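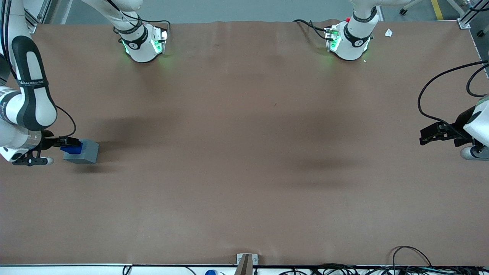

The technician who looks after the two-arm cell at Cutbridge has a routine, and most of it happens before either arm moves. We spoke at the bench on a Monday, between runs.

"I start with the lights on the bases," she said. "Green on both, then I look at the cables. The arm is the expensive part, but the cable is what stops you."

She follows each one by hand from the gripper back to the wrist. It needs enough slack for the wrist to turn, and too much will catch on something. When the Ravlow crew set up the cell in June they left the loops long, and she has kept them that way.

Brown paper covers the table. She replaces it every 20 shifts, or sooner if it tears. Creases along the far side don't bother her. Creases in the middle do, and she smooths those out or changes the sheet.

The check job uses a gray block and a small blue cube. "It's a dull job and that's why I like it," she said. "If the fingers have shifted on their mount, you find out on the cube."
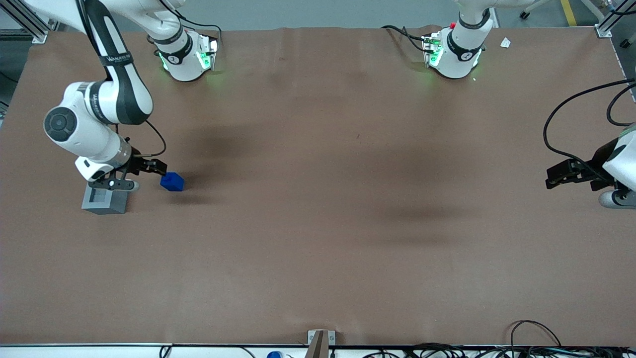

The right arm's gripper at the blue cube, with the gray block on the mat beside it.

Finger alignment takes her 13 minutes an arm when nothing is wrong. She backs off the screws, closes the fingers on a gauge and tightens again – a little on each side, never one side all the way. The gauge came from Ondieki and she keeps it in a drawer so it doesn't get dropped.

Every 2,000 cycles she pulls both grippers and cleans the slides. The count on the right arm stood at 802 when we talked. Results go into Gelex, the shop's maintenance log, along with anything she heard or didn't like.

Her last repair was a connector at the wrist that had worked loose. She spent most of a morning on the software before she touched the plug.

"Now I touch the plug first," she said.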